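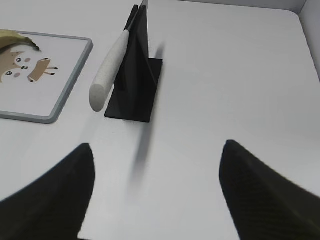 How long does delivery take?

Your Trarance table leaves our warehouse within 15 days of your order. After that it belongs to the carrier, who will text you a delivery window and then treat it as a mood.

Does it come assembled?

The top does. The legs go on with the wrench in the bag taped to the underside, where everyone looks last. You'll want 2 people to flip it over, preferably two who are still speaking after the move.

What's the difference between the Trarance and the Sultana?

Size, mostly, and $119. The Sultana has an extra leaf that lives in your closet until Thanksgiving. The Storus is a shelf. We get emails.

What can I put on it?
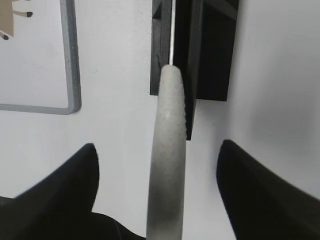 Scratches come from dragging, so lift things, even the light ones. Tall objects also tip, and then they scratch on the way down. A tapered shape standing on its widest part, like the speckled gray one here, is the sort of thing we trust near an elbow. Vases built the other way around are between you and your cat. Felt pads help with either -- we include a sheet of them, and most of them end up on the fridge.

Can I cut directly on the surface?

You can, once. Knife marks are not covered by the warranty, and we can tell a knife mark from "normal wear" even when the email is very polite.

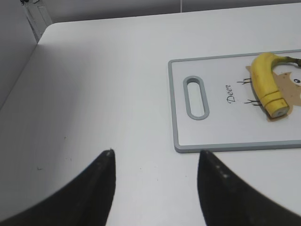

Photo: Drundotia Furniture

Use a cutting board. Plastic is fine, wood is fine, a magazine is not.

How do I clean it?

Warm water, a little dish soap, a soft cloth. Skip bleach and anything with a scrubby side. For marker, try rubbing alcohol on a hidden spot first.

How much weight will it hold?

500 pounds, spread out evenly. People who stand on it to change a light bulb are not spread out evenly.

Can I return it?

Returns on orders placed in October are open until 25th November. Please keep the box. We know how big the box is -- keep it anyway, or add the repacking fee to your plans.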